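Can It Make the Tea Yet? Chores, Shop Floors and Two Orange Fingers
Project report, Bullham campus, spring term

1. Why we did this

Our original title was "The End of Housework". Our supervisor put a line through it and wrote "says who?" in the margin, and the project got a good deal better from there. The question we ended up with was whether a machine with a simple two-finger gripper can do the small jobs that fill a kitchen or a stockroom, to a standard that a tired person would put up with.

We split the work into two halves. The kitchen half used demonstrations recorded with a hand-held gripper, so that a person does the job and the software learns from the result. The shop-floor half was done with Onside, a small packing firm that let us use a bench at the back and asked only that we keep off the forklift route.

2. The kitchen tasks

We chose opening and closing a microwave, moving a slice of toast, and shifting small dishes from one side of a table to the other. We had planned to include ironing. We had also planned to finish in November.

Door handles got more of our attention than anything else. A person opens a microwave by pulling until it gives, and does it while reading the post. With two fingers you must decide where to hold, how hard, and what to do when the door comes free all at once and the whole oven tries to follow you across the table. 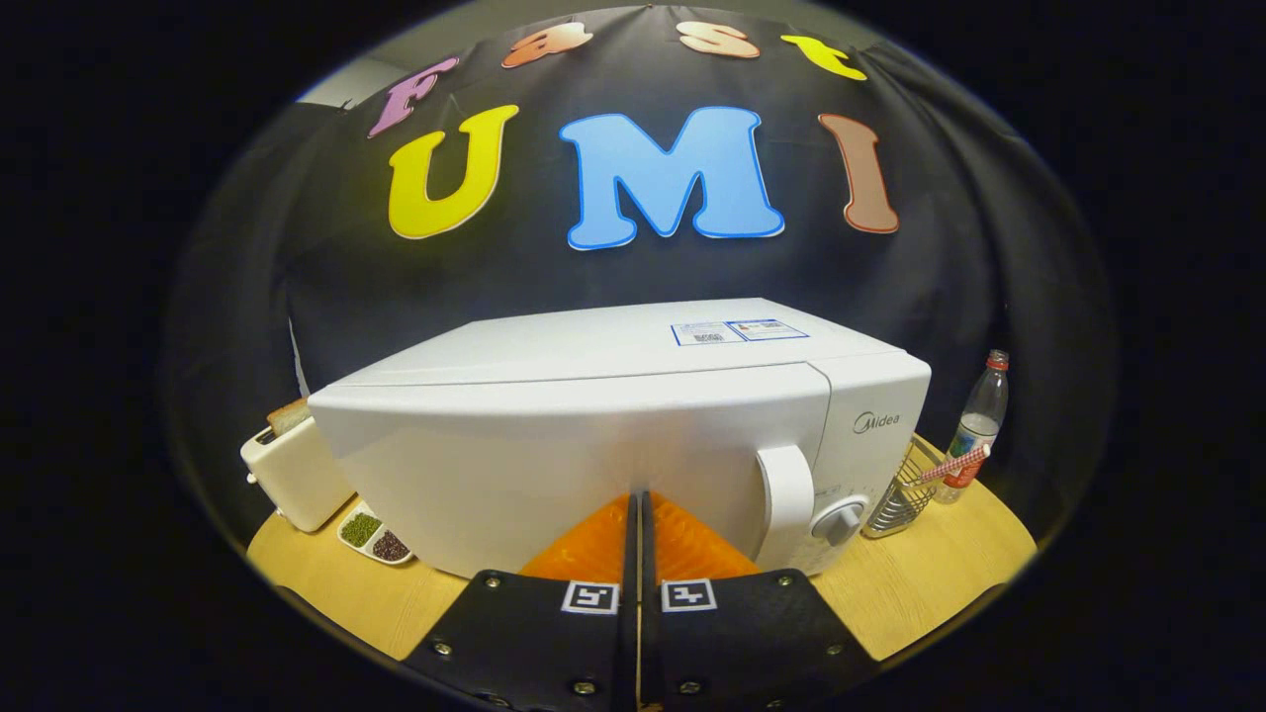 Knobs are worse. A pull is at least in one direction, whereas a turn asks the wrist to do something while the fingers do nothing, and our early demonstrations were full of people letting go halfway round to get a better grip. The software learned this faithfully. For a week it let go halfway round with great confidence.

We recorded 400 demonstrations and threw away 32, mostly for dropped items and one for a sneeze. The trained policy, which we called Fomis after several worse suggestions, was then given 100 attempts at the door. It did well when the oven stayed where it had been in training. Moved a hand's width to the left, the oven might as well have been in another county.

3. The shop floor

Onside's job was duller and suited the machine much better: pick a carton from a tray, turn it label up, put it on the belt. Over the trial it handled 3014 cartons. It was slower than the staff, who were polite about it, and it stopped dead whenever two cartons stuck together. Someone then had to walk over and part them, so the labour saved was partly spent on walking.

4. What we would change

More variety in where things stand, fewer demonstrations by the same two people, and a proper rule for what counts as a success. We argued for an afternoon over whether a door left slightly open is closed. The microwave's view would be that it isn't.

As for the question in the title, the tea was never attempted. Hot water was ruled out on the risk form, and the kettle went back in the cupboard.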